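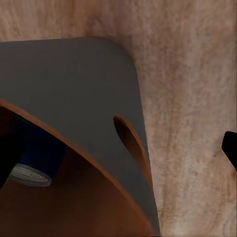
Light wood grain remains a popular choice in Boltcombe, at least in a tabletop, which nobody has to live underneath.

News > Boltcombe > Housing

Boltcombe apartment owners vote to put rugs back on the floors they paid to uncover

Owners at the Peñalver apartments in Boltcombe have voted to require rugs or carpet over most of the bare wood in their homes, a little less than ten years after the same building spent a summer ripping carpet out.

The new rule takes effect in October. It covers all 796 apartments and says that 80 percent of the walking area in living rooms, bedrooms and hallways must be covered by "a soft floor covering with a pad." Kitchens and bathrooms are exempt. So are closets, after a long exchange about whether a person can be said to walk in one.

The vote passed by a margin of 17. Word of the result moved through the building quickly, and residents on the third floor report that they could hear the fourth floor's opinion of it without leaving the couch.

The trouble goes back to the renovation. The carpet at Peñalver was the color of weak tea and had been there since the building opened, and very few tears were shed when owners were told they could get rid of it. Pale wood went down in its place. Real estate listings began using the word "airy." What the listings left out was that the old carpet, ugly as it was, had been doing a job, and that the concrete between the floors was poured at a time when builders seem to have assumed everyone upstairs would be wearing slippers.

Complaints about noise went from a trickle to the main thing the management office does. A log kept at the front desk, parts of which were read aloud at the meeting, includes dropped cutlery, a rowing machine, a child with a wooden train, a dog described as "small but determined," and one entry that says only "marbles, again."

An acoustics firm from Sestden was brought in last spring to find out how bad it really was. Its people set up a machine that taps on the floor with little hammers, went downstairs, and listened. Their report found that a thick rug with a decent pad cut the tapping by 13 decibels in the room below. Owners in favor of the rule printed this number in very large type and slid it under doors. Owners against it pointed out that they don't own a machine with little hammers. 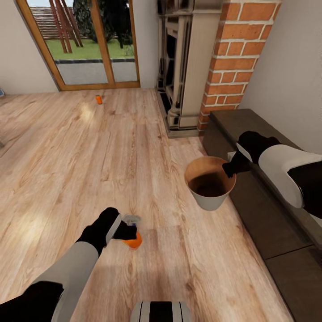
The rule's supporters are mostly, though not only, people with somebody living above them. Top-floor owners, who have the roof for an upstairs neighbor and find it quiet, voted for the rule in smaller numbers. The ground floor was strongly in favor. Several people at the meeting noted this pattern as if it had taken some digging to find.

One third-floor owner told the room she could tell from the footsteps overhead when her neighbor was out of milk. The neighbor, it emerged, was sitting two rows back, and said he had been to the store.

Money took up most of the second hour. Opponents said that covering a two-bedroom apartment with rugs that a person would want to look at could run to $3,000, and that they had already paid once for the carpet to leave. Supporters answered that rugs can be bought for a good deal less than that, and that the rule says nothing about what they have to look like. This was meant to be reassuring. It set off a separate argument about whether a rug could be so bad that it hurt the value of the apartment next door, which the chair closed on the grounds that it was almost nine o'clock.

A proposal to allow felt pads under chair legs in place of rugs was voted down. A proposal to ban hard-soled shoes indoors was withdrawn by the owner who made it, who had come to the meeting in boots and was asked about them.

Then there is Purko. Purko is a spongy underlay made for going beneath wood floors, and it was offered as an option during the original renovation for an extra charge. Most owners said no. Those who said yes have now asked why they should have to buy rugs on top of a floor they already paid to make quiet, and it's hard not to see their point. The final text gives them a lower target, 50 percent, if they can show a receipt. A fair number of them are now going through old boxes. The management office has said it will accept a bank statement, and will not accept an offer to lift up a plank and look.

How any of this gets enforced is not completely clear. The rule allows the building manager to visit an apartment after a second written complaint, with two days' notice, and to measure. Critics have spotted that two days is plenty of time to borrow a rug. The building already has a lively message board for swapping furniture, and by the morning after the vote it held several posts asking for large rugs "for a short period." One reply offered an eight-by-ten by the afternoon, with delivery included for anyone on the same elevator.

A first breach brings a letter. A second brings a longer letter. Fines start with the third, and the amount has been left to a later meeting, to give people something to come back for.
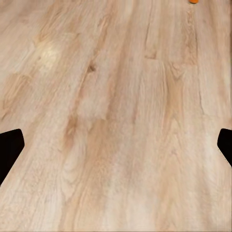 Peñalver is not the only building to go down this road. A smaller complex across the river in Sestden adopted a rug rule two years ago, with a target of 70 percent, and has been watched closely from Boltcombe by both sides. Complaints there about footsteps dropped. Complaints about vacuum cleaners rose. The management in Sestden calls the rule a success and has since added quiet hours for vacuuming.

Local stores are taking the news well. A carpet shop near the Boltcombe bus station had a sign in the window the next day reading "Peñalver Owners Welcome," and a salesperson there said the shop had sold more rug pads in one morning than in the whole of August. The same shop, older residents may remember, handled the removal of the carpet in the first place, and had a sign in the window about that too.

Renters are in a slightly odd position. The rule applies to owners, and it's the owner who gets the letter, but the person walking around is often somebody else. Owners who rent out their apartments have until the end of the year to sort out who pays for what. One tenant said she would be glad to have a rug if somebody else bought it, and would be just as glad not to have one if they didn't, and asked whether anything could be done about the pipes.

Nothing can be done about the pipes this year, according to the budget handed out at the meeting. They are down for study in the spring.

Owners who believe they have a medical reason to keep their floors bare, such as a dust allergy or a wheelchair that doesn't get along with deep pile, can apply for an exemption at the management office between nine and noon. The form is a single page. It asks for a floor plan, a note from a doctor and the signature of the neighbor downstairs.

Copies of the full rule are in the lobby, next to the elevators, on the table with the felt pads under its legs.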